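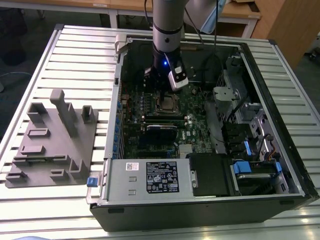
Hi Beverley,

June update from the Cullinane bench, as promised, and a bit longer than last time because there's more to tell! The short version: we now have 386 usable demonstrations of the PC teardown job, out of 802 we want by the end of the grant. I'd hoped to be past half by now and we're not quite there, but the pace has picked up a lot.

Where the time went

Mostly into the teaching setup. We started out guiding the arm by hand, you know, grab the wrist and walk it through the motion. Fine for big moves over an open tower, pretty awful for anything near the processor, where your own hand blocks your view and the arm feels heavy (Puspita's shoulder can confirm). So for the close work we've switched to remote control. The operator sits at the desk with the Ukar handset and watches the wrist camera, and everything gets recorded as they go.

It took four of us a good week to get comfortable with it. Titilayo is the quickest by far. I am the slowest, and I've made my peace with that.

The processor step

This is the one you asked about on the phone. The arm comes down over the socket with the load plate already open, closes in on the processor, and lifts it straight up. Straight is the hard part. Any sideways drift shows up in the recording, and then the arm learns the drift too, so we throw those runs out. Beril wrote a little script that flags them, which saves me from squinting at video all afternoon. We also slowed the handset down for the last bit of the approach, and the runs look much calmer.

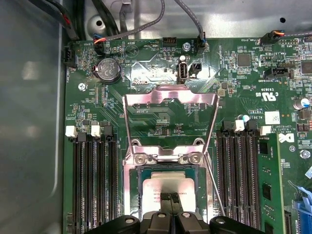 Memory and drives

Memory modules are next. We've only recorded 13 runs so far, all by remote, and I don't love them yet. The latches need a push before the pull and we keep teaching it in different orders. Temitope is writing down one fixed order for everybody to follow. Drives come after that, and I think hand guiding will be fine for those.

Money and stuff we need

Spending is on plan. The one extra I'd like to ask for is a second handset, so two people can practice without waiting on each other. I'll send the quote from Bumusov separately. Could you let me know by the end of June if that's possible?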